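To: henport-riders list
Date: 31 December 2022
Subject: Re: Sign-up for the May charity ride

> Is the Stalturby route still 29 miles, and do we
> each need our own fundraising page?

Still 29 miles. The start has moved to the Fumeck parking lot, and the first group leaves there at 8. We have 195 places -- if yours is a team entry, send all the names in one message.

One page per team is fine. Last year's ride brought in $1,716 after costs, and all of it went to the Henport hospice. 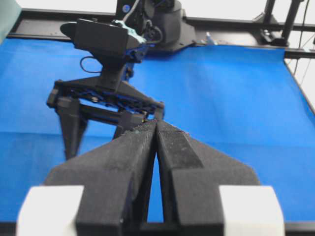 Black gripper fingers, with blue between them

Szulc is lending us 12 bikes again. They are for riders without one, so please ask before the end of the month before the ride. Helmets are not included.

Checks can go to the usual address. Put "Stalturby ride" on the memo line.

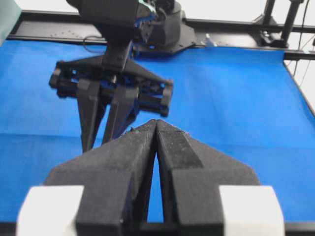 What happens if I sign up and then can't ride?
Your place can go to someone else up to a week before the ride. Write to the list with the new rider's name. Entry fees are not refunded.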